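Vastent hand-held gripper pair
Equipment listing, Mellden hire and resale

Hire or outright purchase
Supplied as a pair, left and right
Lead time: ask before you plan round it

Read this before you put it in a budget

We get more enquiries about hand-held grippers than about any robot arm we stock, and most of them start from the same idea: that a pair of these is a cheap way into automation. It is cheaper than an arm. Whether it is a way into automation depends on what you do next, and a good many buyers have no answer to that when they ring us.

A person holds one gripper in each hand and does an ordinary job with it. The tool records what it sees and how the jaws move. Later, somebody has to turn those recordings into something a robot can use. We sell and hire the first half of that. The second half is your problem, and it is the dearer half by a long way.

What is in the case

Two grippers with two-fingered claws
Two chargers and leads
One carry case with cut foam
A printed quick guide (thin, and we have told Vastent so)

No arm, no computer, no training software. We have had cases sent back by people who thought there would be.

What it will do

Soft goods, light household items, boxes, small parts. Anything a careful person can manage with a pinch grip. Most of our hire customers want clothing and bedding work, and that is where the pair gets the hardest use.

What we would not buy it for

Heavy lifting. Anything wet. Fine assembly where you need to feel the part. The sales sheet is keen on the words "any task in any home", and we would ignore that line. A shirt is a hard thing to pick up with two fingers, and your first sessions will be slow ones. Put that in the plan.

Budgeting

The hire minimum is 14 days. That sounds generous until you take off the days spent charging, learning the grip, losing files and doing the first batch again. The last time we ran a pair ourselves, at our Zimiscombe unit, we planned for 200 recordings of garment handling and kept 79 of them. The rest were too short, badly named, or had the operator stopping halfway to ask a question. We are not especially clumsy people. If a supplier gives you a figure per day, ask how many of those were kept.

Things that get left out of quotes:

Operator hours, including rest. Wrists tire.
Storage and backup for the recordings.
Someone to check every recording, on the same day if you can manage it.
Spare fingers. Treat them as a wearing part.
Travel, if you are working in other people's homes.
Insurance for the same.

Choosing where to work

A bare test bench will give you tidy recordings and not much else. If the finished robot is meant to cope with a bedroom, record in bedrooms, with the patterned sheets and the clothes on the door left as they are. Get permission in writing first, and agree what may be in view. A bed makes a fair work surface for garments, though it is low for tall operators and you should expect complaints about backs by the afternoon.
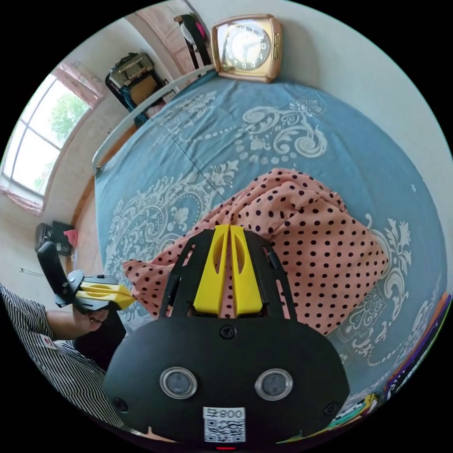

Vastent or Wuyts?

We stock both. The Wuyts pair is lighter and has the better manual. The Vastent pair is easier to get parts for, and the handle suits larger hands. We have seen no proof that recordings from one are worth more than recordings from the other, whatever either maker's brochure says. Hire first if you can. If you then buy within 42 days of the hire ending, we take the hire charge off the price.

Before you order, send us

The job you want recorded, in one plain sentence
Who will hold the grippers, and for how many hours
What robot the recordings are for, if you know
Who will check the files

If the third line is blank we will still take the order, but we will suggest the minimum hire and nothing more.

Returns

Unused pairs in sealed cases only. Hired pairs must come back with both chargers. Please wipe your recordings before you send them; we charge for doing it.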